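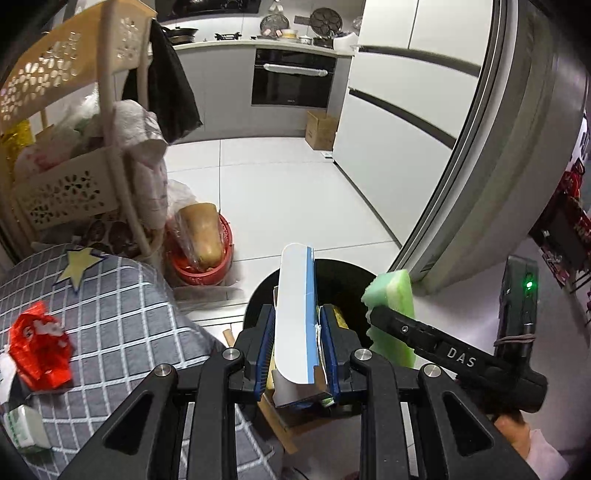 Photos: Birthe Ravn

The tai chi morning at the Vergara cultural house in Wistorthorpe began at eight on Friday, with tea in the hallway and a very long hello from the consul, who thanked everybody down to the folks who parked the cars. Roughly 60 people had come, a good many in their office shoes, and they spread over the lawn in rows that never did get straight — and what a lovely sight it was!

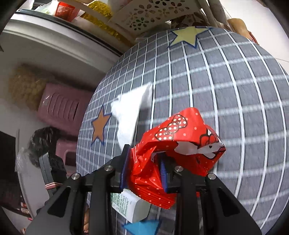 Clémence Coste told me afterward that she had expected speeches and a ribbon, and would have gone home happy with those, but her shoulders hadn't felt this light since spring.

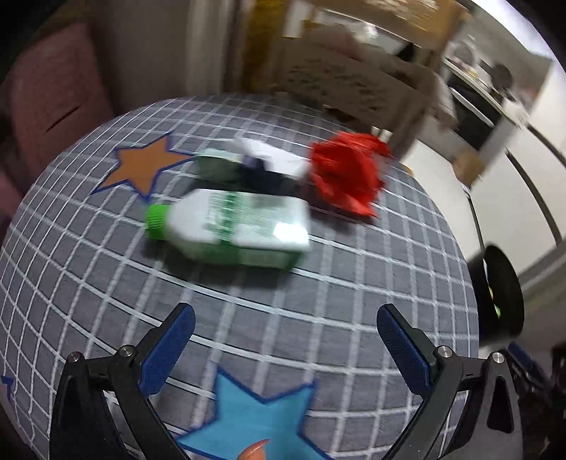 The slow opening form took up most of the first hour. You stand with your knees soft and lift both arms in front of you, and then you let the palms face each other the way those two blue pads do, tilted a little inward with a wide gap between them. Hold that for a few breaths, and keep your elbows heavy. The house plans to run it again in September, tea included.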